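Choosing a Title for a First Novel: Working Titles, Final Titles, and What Readers Expect

Course project report, Publishing and Editing
Author: M. Aguirre

Background

Many novels go to press under a different title from the one on the manuscript. Our course covered contracts, cover copy and catalog entries, but spent only one class on titles. This project looks at how a small press and its first-time authors settle on a title, and whether readers pick up on the same things the press does.

The material came from Lalham, a small press that publishes mostly first novels. The press let us read its title notes for 10 books. These notes record the working title, the other titles proposed, and short comments from the editor and the sales side. We agreed not to quote unpublished manuscripts.

Method

The work had two parts. In the first, we sorted the title notes by who asked for a change and why. In the second, we put together an online survey that showed readers a short plot summary with two titles, the working title and the printed one, in random order. Readers picked the one that made them more likely to open the book and could leave a comment. We received 565 completed surveys.

We used Flirnance to run the survey and Jasero to tag the comments. Both were available through the department, and neither needed special training. The tagging took longer than planned because many comments gave more than one reason and had to be split by hand.

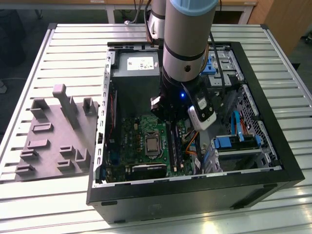

Robot arm over an open desktop computer case on a slatted aluminum table.

Results: title notes

Only two of the books kept their working titles. In most of the other cases the editor asked for the change. The usual complaint was that the title made sense only after the last chapter. Place names were another sticking point — the sales side worried that an unfamiliar town would make a novel look like a travel book. Authors pushed back most often when the title was a line from the text.

One book went through a long list of proposals and ended up with a shortened form of the first one. The notes do not say who suggested the cut.

Results: survey

Readers preferred the printed title for most of the books, but the margin was small in several cases. Comments on the winning titles often mentioned that they were easy to say or gave a hint of the genre. Comments on the losing titles were more mixed. Some readers liked a puzzling title and said so, especially for mysteries.

Long titles did better than we expected. Single-word titles did worse, and a common comment was that they sounded like something already on the shelf.

Limits

The survey showed titles without covers. Readers in a store see both together, so our results cannot be taken as a guide to sales. All the books came from one press, and its editors share similar tastes. We also did not ask how many novels each person reads in a year, which should be added if the survey is repeated.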